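Accueil Essais et avis

Chaussures de marche en ville : un mois avec les Satia de Zondby

Publié le 3 août 2024

Je marche beaucoup, surtout pour aller travailler et pour en revenir. Mes anciennes baskets avaient la semelle lisse à l'avant et le talon droit qui penchait. J'ai acheté les Satia, le modèle d'entrée de gamme de Zondby, en blanc, pointure 42, et je les ai portées pendant tout le mois de juillet. Je les ai payées 80 euros en magasin, sans remise. Zondby ne m'a rien envoyé et ne sait pas que j'écris cet avis.

Prise en main

La boîte contient la paire, un jeu de lacets de rechange et une notice en papier fin que je n'ai pas gardée. Les lacets d'origine sont plats et un peu longs. Il faut faire un double nœud, sinon les boucles touchent le sol. Les lacets de rechange sont ronds et plus courts, je les ai montés au bout de quelques jours et je ne suis pas revenu en arrière.

La chaussure taille normalement en longueur. En largeur, elle est plutôt étroite au niveau des petits orteils. J'ai le pied moyen et j'ai senti une gêne à gauche pendant la première semaine, ensuite plus rien. Quelqu'un qui a le pied large devrait essayer la demi-pointure au-dessus, en fin de journée de préférence.

À la marche

L'amorti est ferme. Ceux qui viennent d'une chaussure de course très souple vont trouver le talon sec, au moins au début. Pour ma part je préfère, car je fatigue moins dans les mollets. Sur le trottoir et les pavés, la semelle reste stable. Dans les escaliers du métro, l'avant du pied se plie bien et le talon ne sort pas.

J'ai fait deux longues sorties, dont une de 15 kilomètres le long du canal, avec un sac à dos léger. Aucune ampoule. J'avais par contre la voûte plantaire tendue le soir. La semelle intérieure est mince et se décolle facilement, on peut donc la remplacer. J'ai essayé des semelles Amoah que j'avais déjà, elles entrent sans découpe et le confort est meilleur. Si vous devez les acheter en plus, comptez-les dans le prix.

Sur sol mouillé, l'adhérence est correcte sur le bitume et médiocre sur le carrelage. J'ai glissé une fois dans le hall de mon immeuble, sans tomber. C'est le défaut qui me gêne le plus. La tige n'est pas imperméable, ce qui est normal à ce prix, mais elle sèche en une nuit si on retire la semelle et qu'on desserre les lacets.

Chaleur et entretien

Pendant les journées chaudes, le pied respire moins bien que dans une chaussure en maille. Avec des chaussettes en coton je transpirais dès la fin de matinée. Avec des chaussettes fines en laine, c'était supportable.

Le blanc se salit vite au bout et sur le bord de la semelle. Une vieille brosse à dents et du savon de Marseille suffisent pour les traces grises. J'ai aussi testé la mousse Sindeck vendue au même rayon : le résultat est identique, avec moins de frottement et une odeur assez forte. Je ne la rachèterai pas. Évitez la machine, même à froid, la notice le déconseille et la colle de la semelle ne me paraît pas faite pour ça.

Avec quoi les porter

La forme est sobre, sans gros logo. Je les mets avec un pantalon foncé au bureau, où personne n'a fait de remarque, et avec un short le reste du temps. Le contraste entre le blanc et le noir marche bien. Avec un jean clair, je trouve l'ensemble un peu fade.

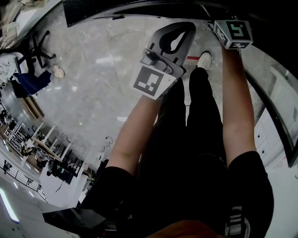
Au magasin, Mohammed-Awal Nutsugah m'a soutenu que le modèle gris vieillissait mieux, que les plis au-dessus des orteils s'y voyaient moins et que la tige était la même. Sur le dernier point il a raison, j'ai comparé les étiquettes. Pour les plis, je ne peux pas vérifier. Sur ma paire ils sont apparus dès la deuxième semaine, ils sont fins et la surface ne craquelle pas.

Usure

Après un mois, la semelle est à peine marquée sous le talon extérieur. Les coutures tiennent. La doublure commence à pelucher derrière la cheville droite, à surveiller.

Mon avis

Pour marcher tous les jours sur du sec, je les recommande. Pour un hiver pluvieux ou un travail debout sur du carrelage, je chercherais autre chose. Je les garde et je compléterai cet article si la doublure lâche.

Commentaires

Lina Yammine
Même souci de doublure sur les miennes, côté gauche. Le magasin me les a échangées avec le ticket, sans discuter.

pat_marcheur
Vous avez essayé de les porter sans chaussettes ? Avec la couture intérieure j'hésite.

Réponse de l'auteur
Une seule fois, pour descendre au pain. La couture frotte, je déconseille.

Odile
Merci pour la remarque sur le carrelage, je travaille en cuisine, je passe mon tour.

Ce site utilise des cookies pour mesurer son audience. Accepter Refuser Gérer mes choix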